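I have been mending small machines for other people for longer than I care to add up, and if you asked me what matters most on a workbench I wouldn't say the screwdrivers or even the lamp. I would say the mat. A plain dark mat, big enough to rest your wrists on, with a bit of wear in it.

My old neighbour Abbas Kordestani taught me this. He had a repair counter in Flaveck, no bigger than a wardrobe, and he used to say that a gear on a bare table is a gear on the floor. I laughed at the time (I was young and owned a very nice bare table). Then I spent 90 minutes on my hands and knees looking for a part the size of a shirt button, and I bought a mat the same week.

People will tell you that a sorting tray does the job better. Tahmineh Sadeghi, who is a far tidier person than I am, swears by hers, with its 14 little lids. But a tray hides things. On a mat you can lay the parts out in the order you mean to use them, and see at a glance how they sit together - three small gears on their white disc, say, with room between them to think.

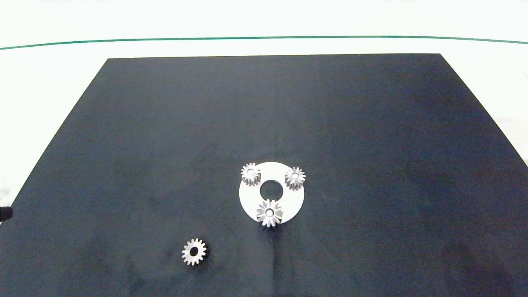
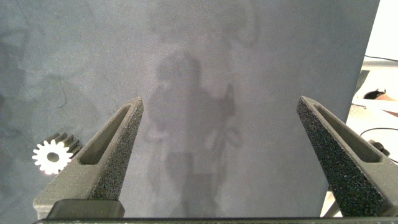
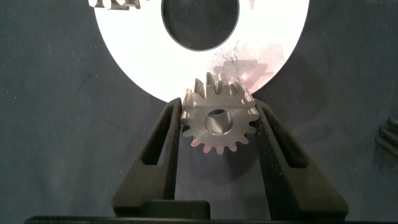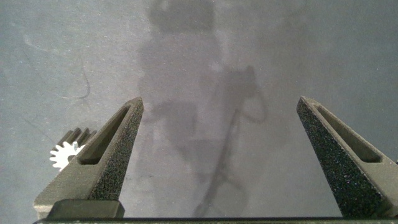
*Small gears and a well-used mat. The first picture has the three on their disc.*

Pale or dark is a question I get asked a good deal. Dark, every time, and dull as well. Steel shows up on it, white plastic shows up even better, and a shiny surface only throws the lamp back in your eyes. Mine has gone patchy over the years and I'm rather fond of the patches.

I do understand the pull of new things. There was one in a shop in Plavport last June with printed grids and a magnetic corner, and I stood there holding it for far too long. In the end I put it back and bought a bun. My own mat has seen nearly 1000 repairs, by my reckoning, and when I roll it out in the morning the whole day feels a little more manageable.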